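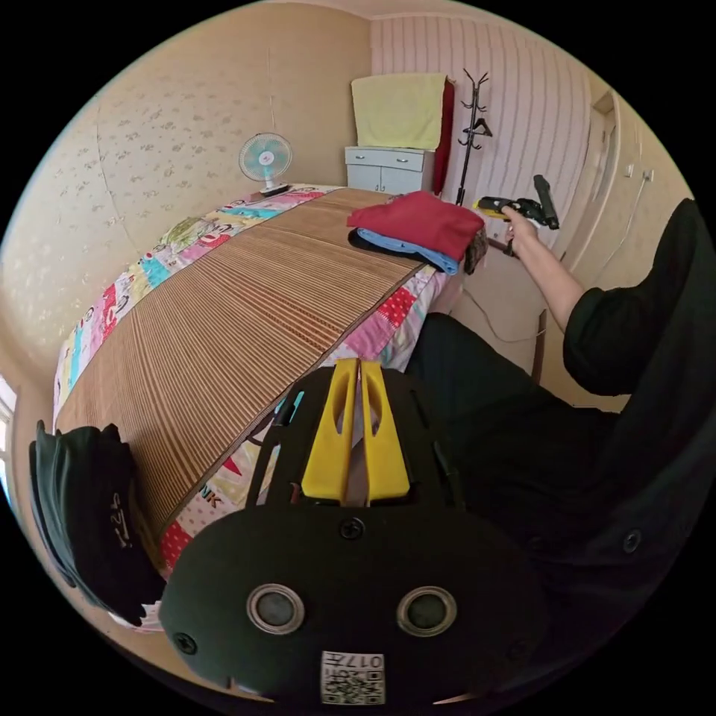 Folding on the bed, and getting it all put away before supper

My mother folded at the kitchen table and my aunt folded standing up in the hallway, and I've tried both, and I'm firmly a bed folder. A bed is the biggest flat surface most of us own, it's usually a few steps from the cabinet, and you can't very well go to sleep until the job is finished! (I have tried. You end up moving the pile to a chair, and we all know how long it lives there.)

Start by making the bed. I know it feels like an extra chore, but lumpy covers make lumpy folds. In warm weather I leave the woven summer mat right on top of the quilt and fold on that. A striped mat is especially nice, as you can line up a side seam or the edge of a towel with one of the stripes and get a straight fold without fussing. If your mat has a rough edge, keep knits and anything with loose threads toward the middle.

Sort before you fold

Shake everything out once and make your piles by where things are going, so that one trip takes care of each shelf. Big and heavy goes on the bottom. Sweatshirts and dark pants make a good base, then T-shirts, then the little things. If a stack starts to lean, start another one. I used to build them up like towers, and then I'd sit down on the edge of the mattress and over they'd go.
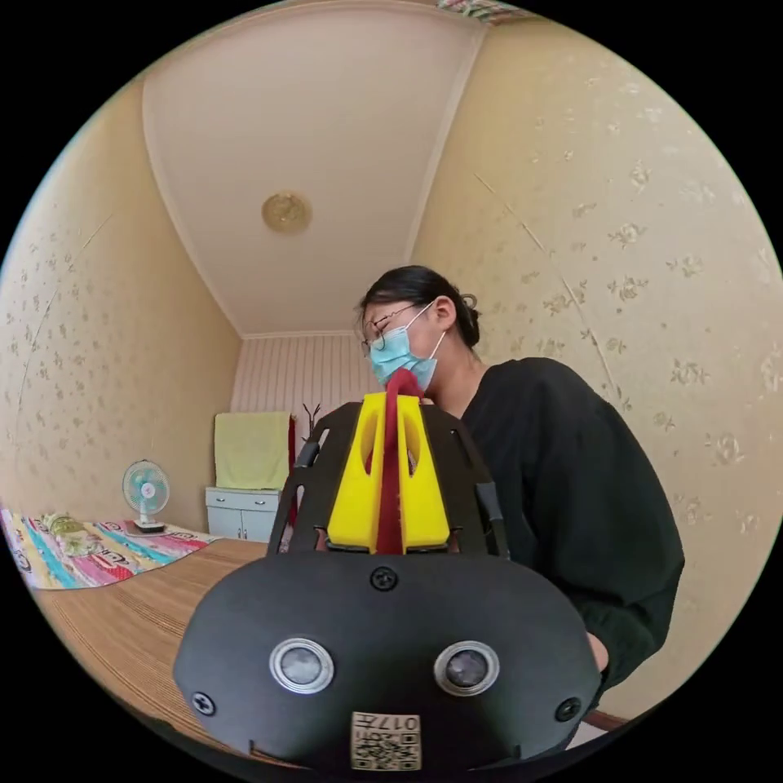
Put the big light on, even in the afternoon. Black and navy look like the same color in a dim corner, and you'll miss the spot on the collar that should have gone back in the wash. I also like to stand for the large pieces and sit for the small ones. Your back will thank you if you bend a little at the knees and pull the clothes toward you, especially with a low bed. And if you're pulling winter things out of storage and dust bothers you, a plain face mask is a fine idea. My friend Svenja Stüber wears one every May when the blankets come down, and she doesn't sneeze half as much as I do.

How I fold a sweatshirt

Lay it face down with the collar away from you and smooth it from the middle out to the sides. Bring one side in toward the center, sleeve and all, and lay the sleeve straight down along the body. Do the same with the other side. Then bring the hem up to the middle and fold once more toward the collar. Thick ones want a gentle press with both palms – don't squash them flat, just let the air out.

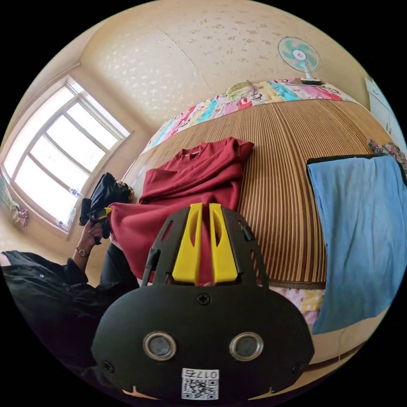

Towels are easier, and I do mine in thirds the long way and then in half. One that still feels a bit damp shouldn't go into a closed cabinet, so hang it over a rail or a door, give it plenty of room, and come back to it after supper. The same goes for waistbands and thick cuffs, which always dry last. Feel them with the back of your hand.

When the cabinet gets full, I take out whatever is on the very bottom and put it on top. It gets worn again that way, or else I find out that it doesn't fit anyone and it can go in the giveaway bag. Pillowcases I tuck inside one another with their matching sheet, and the odd socks go in a little cloth bag on the inside of the door until their partners come home.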